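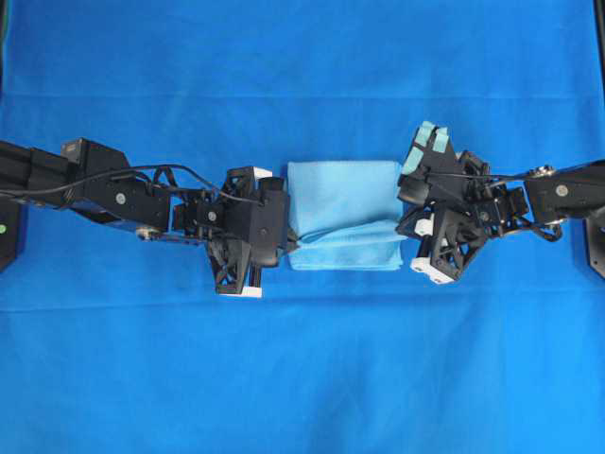

Biltis light blue cleaning towels, pack of 5, and the Tandov table cloth in royal blue
Review by Junaid Memon
December 2021

I ordered these two things together, so I will review them together. The towels were the main purchase. The table cloth I added to reach the free shipping, and I am now almost more interested in it than in the towels.

First the towels. The package does not say clearly what the material is, but to me it feels and behaves like microfiber. The surface is fuzzy, with small texture, and it catches a little on dry skin. If you have rough hands in winter you know this feeling, and some people cannot stand it. My wife is one of them, so in the kitchen we still use the old cotton ones.

The color is pale, a sky blue. I wanted the gray but it was sold out. Pale blue shows coffee very well. After washing at 40 degrees the coffee was gone, but a spot of bicycle grease is still there and I think it will stay. I do not use fabric softener with them. I did it once with another brand, Zaidi, and afterwards those towels only moved the water from one side of the sink to the other.

I use them for drying glasses, for the bathroom mirror and for dust. For glasses they are very good. For the mirror they are good if you take a second dry towel after the first one. For dust I have nothing to complain about, only that you must shake them outside before the wash.

Folding is a small weak point. The towel is soft and does not hold a sharp fold, so the stack looks fine in the middle and rumpled at the lower flap, where the loose layer always wants to come out. In a drawer it does not matter. On an open shelf you will maybe notice it. I fold in half, then in half again, and press with the flat hand, and it stays acceptable.
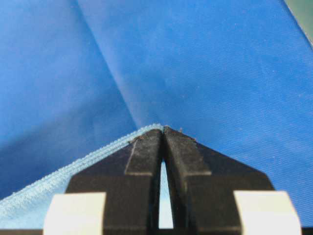

The hem deserves its own paragraph. It is slightly raised and bumpy, you can follow it with a finger, and in my opinion it is the best part of the product. With the Zaidi towels the edge opened in the corner after 2 months. I have had the Biltis since May and no thread has come loose on any of them. The edge is also practical when you want to pick up the towel from a pile, because the fingers find it at once.

Now the table cloth. It is a strong royal blue with a fine diagonal weave, like in work trousers. You see the lines best when the light comes from the side. In shadow the color becomes much deeper, so please do not judge it only from the shop photos. I bought it for the table where I fold laundry and sort small things.

It arrived folded in a hard square and the creases are stubborn. I ironed it once and the worst ones became softer, but faint lines across the cloth are still visible. It also makes a ridge easily if you pull something over it. You smooth it with your hand and continue, but for a dinner with guests I would like it flatter.

The bigger problem is lint. On such a blue every pale speck can be seen, and I keep a sticky roller next to the table for this reason. I suspected the new towels, but I also fold white socks there, so I cannot be fair to anybody on this question.

The shop page had 288 ratings when I ordered, and many of them complained about a chemical smell. I noticed nothing special, only the usual smell of a new textile. Before the towels I was also looking at a Cerus set, which has a thicker pile, but the price was double and I did not see the reason.

Would I buy again? The towels yes – in gray, if they have it. The table cloth also yes, but I would take a lighter color and iron it on the first day, while it is still a little damp from the wash.

Towels: 5 stars. Table cloth: one star less, for the creases and the lint.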